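4.2 Whole-body planning around a held object

Trurkum, our planner, treats whatever the hand is holding as one more link of the robot. That sounds obvious, but our first version in May only did it for the arm, so the balance controller kept getting surprised by its own cargo. Now both read the same model – much nicer to debug! The planner proposes 8 foot and hand targets at a time, and the Gromham controller (we kept the name, sorry) tracks them and complains if the center of mass drifts too far.

Shelves gave us the most grief. Each cubby is a narrow box with thin walls, and our old collision checker happily padded those walls until no opening was left. We shrank the padding near the hand and left it alone everywhere else. Figure 5 shows the humanoid at the cubby shelf, with the red basket held by its handle.
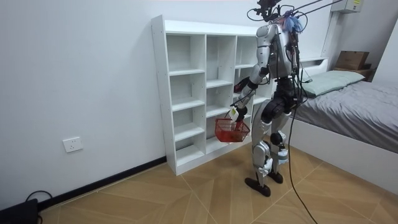 Figure 5. Basket carrying in the bedroom setup.

We also cap the search at 3,000 nodes. If it runs out, the robot keeps its stance and we replan from the latest joint readings, with the basket pose estimated again from scratch.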